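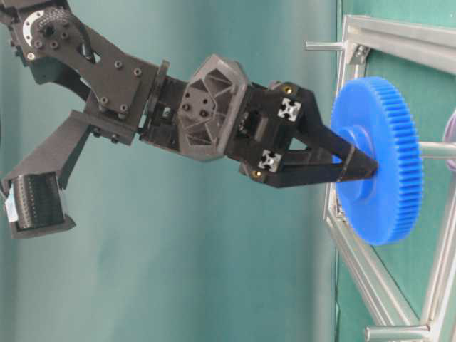
Ticket 1547
Subject: Nightly backup to Panis stops at 70 percent, no error on the client
Component: Windomer backup agent, file server job
Reported by: Shireen Lekota
Assigned to: Vidar Torvik
Severity: Medium
Status: Resolved, one follow-up open

Initial report (Shireen Lekota)

The file server job starts at 23:00 as scheduled and normally finishes before people come in. For the last three nights it has reached 70 percent and stayed there. The Windomer console on the file server still says "Running" in the morning. No error, no warning, no notification mail. On Panis the session is listed as closed by peer.

Canceling the job from the console takes several minutes. After the cancel a manual run of the same job gets to the same percentage and hangs again. The two smaller jobs (accounts, web) use the same target and finish normally.

No changes on the file server that I know of. Disk space on Panis is fine. I restarted the agent service once, with no effect.

Entry 1 (Vidar Torvik)

Confirmed from the console. The percentage is calculated from the file list, so the job stops at the same point in the list every time, at least as far as the display can tell us. First guess was a bad or locked file.

Set the agent log level to debug and started the job by hand at 13:10. Last lines before the hang:

13:52:07 scan dir /srv/share/mail-archive
13:52:07 open archive-old.pst size=large mode=dedupe
13:52:08 hash begin
13:56:41 hash end
13:56:41 send block list
13:56:41 wait ack

Nothing after "wait ack". The file opens and hashes without trouble, so it is not locked and the disk can read all of it. I copied it to a scratch directory on the same server to be sure and the copy completed with a matching checksum.

Excluded the mail archive directory and ran again. Job completed, all green. Put the directory back, hang returned. The directory is involved but the file is readable. Leaving the exclusion in for tonight so that the rest of the share gets backed up.

Entry 2 (Teodor Rønning)

Looked at it from the Panis side. The storage service logs the session as closed at 13:55:28, which is more than a minute before the agent finished hashing. The agent then writes its block list into a connection that Panis no longer has. It gets no reset back, so it waits.

Checked the following on Panis:

Service uptime: no restart in the period.
Session limit: not reached.
Volume health: normal.
Clock: in step with the file server.
Idle setting in the storage service: off.

The last one matters. With the idle setting off, Panis does not drop quiet sessions by itself. According to its log it received a close from the other end, and the agent log shows no close being sent. Something between them is speaking for both.
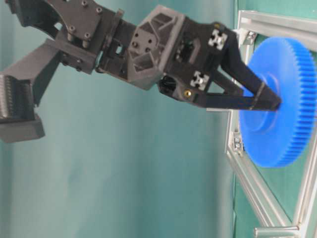

The file server and Panis have been on separate network segments since the storage was moved, and everything between the two goes through the Clulier firewall. I do not have access to that one. Passing to Alcides.

Entry 3 (Alcides Barbosa)

The Clulier has an idle timeout for TCP sessions on the storage rule. It is set to 200 seconds. The default on the other rules is much longer. When the timer runs out it sends a FIN toward the destination only and silently discards whatever arrives later from the source. That fits what both logs show: hashing starts at 13:52:08, the timer runs out at 13:55:28, and the agent tries to talk again at 13:56:41.

The value came in with the rule template when the segment was created. It was written for web traffic and I reused it. It was not a problem then because no single file in the share took long enough to hash. Shireen, did the mail archive change?

Reply (Shireen Lekota)

Yes. Two old archives were merged into one file last week on request from accounts. I did not think of it as a change on the server.

Entry 4 (Vidar Torvik)

Good, that accounts for the timing. Before changing the firewall I wanted to see it from a packet capture, to avoid fixing something that only looks right.

Capture on the file server, filtered on the storage port, job started at 09:30. Traffic is regular until the agent begins hashing the merged archive. Then silence in both directions. No keepalive packets from the agent at all. After the hash ends, the agent sends the block list, gets no answer, and retransmits. It makes 6 attempts, spaced further and further apart, and then stops sending. The job thread is not told about this and goes on waiting for its acknowledgment.

So there are two separate faults:

a) The firewall timeout is shorter than the longest quiet period in the job.
b) The agent sends no keepalives during hashing and does not notice a dead connection afterward.

The first is ours. The second belongs to the vendor. Windomer has a setting called session.keepalive, off unless it is turned on in the agent configuration file. The documentation lists it under remote sites only, but it works for local targets as well.

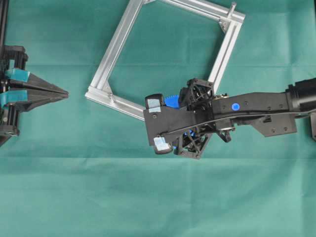 Page last changed: Wednesday, 16:20, by Vidar Torvik

Changes made

1. Agent configuration on the file server: session.keepalive set to on, interval 60 seconds. Agent service restarted. The restart is required; a reload from the console does not pick up this setting.

2. Clulier, storage rule: idle timeout raised to the same value as the other internal rules. Done by Alcides. Existing sessions keep the old timer until they close, so the test was run on a new session.

3. Exclusion for the mail archive directory removed.

Each of the first two changes was tested alone. With keepalive on and the old timeout, the job completes. With keepalive off and the new timeout, the job completes. Both are now in place.

Check after the change (Sugeng Krishnan)

Nightly job started at 23:00 and finished at 02:35 with no warnings. The merged archive is present in the backup set. Restored it to a scratch directory, checksum matches the original, and it opens. Scratch copy deleted. Panis shows the session closed normally by the agent.

The accounts and web jobs ran as before.

To check whether another machine has the same problem, look in the agent log for "wait ack" with no line after it, and compare the time of the last "hash begin" with the time the session was closed on Panis. If the difference equals the firewall timeout, it is this. If Panis closed the session earlier or later than that, open a new ticket.
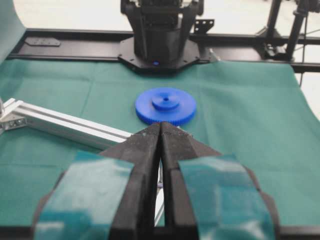

Black gripper fingers with teal tape wrapped near the base of each.

Follow-up

The console still reports "Running" for a job whose connection is gone. Reported to Windomer support with both logs and the capture attached. They have accepted it as a defect and gave no version for the fix. Until then the morning check should compare the job start time with the current time and not rely on the status column.

The agents on the Lindqvist office machines have session.keepalive off. They are on the same segment as their target and do not pass through the Clulier, so there is no urgency. Teodor will switch it on with the next agent update.

Alcides is going through the other rules made from the web template. Two reviewed so far, no change needed on either.

Resolution set by: Vidar Torvik
Kept open for: vendor defect, console status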